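The Reviewer

The rental came to 500 a month and Nikola Perić had until six to decide if it was worth it. Six! The article was due at seven. He'd had the review kit from Druvent for most of May and had written exactly one sentence, and the sentence was "The Ploren is a hand."

True. Not enough though.

He typed: The Ploren is a hand on an arm, sold to people with small lines. Juice, sauces, that sort of thing. You rent the pair, you get the software, you get a phone number.

The phone number was a man called Babić. Babić picked up on the first ring, always, which worried Nikola more than if he hadn't.

"How is the grip," said Babić.

"Fine. Slow on the bottles."

"Which bottles."

"The orange ones."

"Everybody has trouble with orange ones." A pause, chewing. "Try again with the new file. I sent it."

He had sent it. Sixty-one megabytes, no notes. Nikola loaded it and went back to the bench.

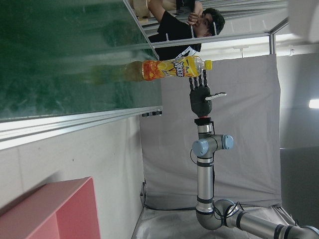 Slower now, he thought. Or more careful? Hard to say wich. He wrote down "careful" and crossed it out, then wrote it again. The last thing he'd reviewed was the Cistilo, a floor machine, and that had been easy. Floor dirty, floor clean, four stars. A hand was different. You kept wanting it to do well.

5:10. He called back.

"Does it know what a bottle is?" he said.

"It knows where to put the fingers."

"That isn't what I asked."

"No," Babić agreed. "You want to write that it knows?"

"I want to write something by seven."

He did the money part instead. Money was quick. 500 a month, plus 70 if you wanted Babić to pick up the phone, 600 if you broke a finger. Per finger? He checked the contract. Per finger. He put that in the second paragraph where people would see it.

Then the bad stuff. Setup took too long. The manual had two page nines. The stop button worked, he'd give it that, he had pressed it plenty. And the good stuff, which was harder, he never had the words for good stuff. Quiet. Patient. Didn't mind doing it over.

5:40. He pulled a stool up to the belt. One more go and then he would pick a number of stars and live with it.

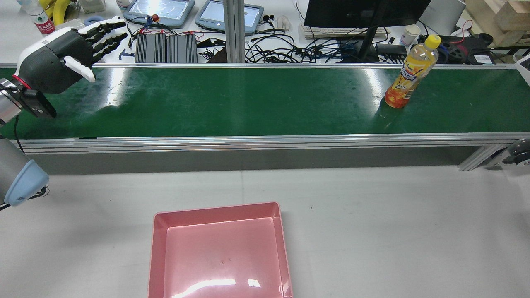

The Ploren at the belt, orange bottle farther along.

His phone buzzed on his knee. Babić.

"Well?"

"Wait," said Nikola.

"You're going to give us three."

"I said wait."

He could hear the man breathing down the line, and somewhere behind him a kettle, a door, a kid asking was it dinner yet. 5:46. He held the phone against his shirt so teh noise wouldn't carry, as if that made any difference to a hand, and leaned in to watch.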